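Chapter 6
Scheduling and Travel in League Soccer

6.1 Scope of the chapter

A league schedule fixes three quantities for each club: the number of matches, the rest between them, and the distance covered to reach them. Chapter 5 dealt with the first. The present chapter deals with rest and distance, and with the effect each has on squad selection in the second half of a season. Readers should be familiar with the double round-robin format before continuing.

The worked data come from a regional league with clubs in Wornum, Trunness, Hegyi and Warico, among others. Wornum and Trunness are 100 miles apart by road. Trunness and Hegyi are 167 miles apart. The longest one-way trip in the league, Wornum to Warico, is 277 miles and is normally made the day before the match.

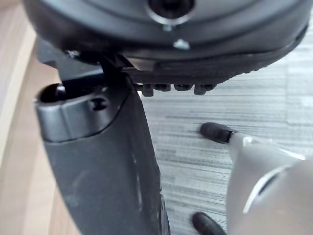

6.2 Rest interval

The rest interval is the time from the final whistle of one match to the kickoff of the next. It is stated in hours. Counting in days hides large differences: a club that plays at 9 p.m. and again at 1 p.m. three days later has 64 hours of rest, while a club with the kickoff times reversed has nearly 80. Both would be listed as having three days.

Travel time is not subtracted from the rest interval. It is recorded separately as travel load, so that a short interval with no travel can be compared with a longer one that includes an overnight bus trip. Kristiansen's method, used throughout this chapter, assigns each road trip to the match it precedes. The return trip is assigned to the next match on the schedule, home or away.

6.3 Paired away matches

Some leagues group distant away matches in pairs. The visiting club plays at Trunness, stays on the road, and plays at Hegyi before going home. Total mileage falls, but the rest interval between the 2 matches is usually the shortest of the month, and the coach must name a traveling squad large enough for both. 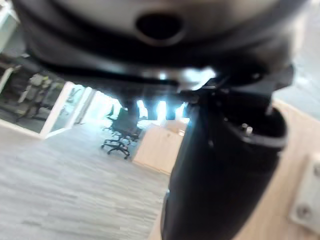 The cost of pairing falls mainly on positions with little cover. Fullbacks and wide midfielders are rotated most often, center backs least. Ivar Kristiansen treats goalkeepers as a separate case and leaves them out of the rotation tables in Section 6.5.

Key terms: rest interval, travel load, paired away match, traveling squad, rotation table.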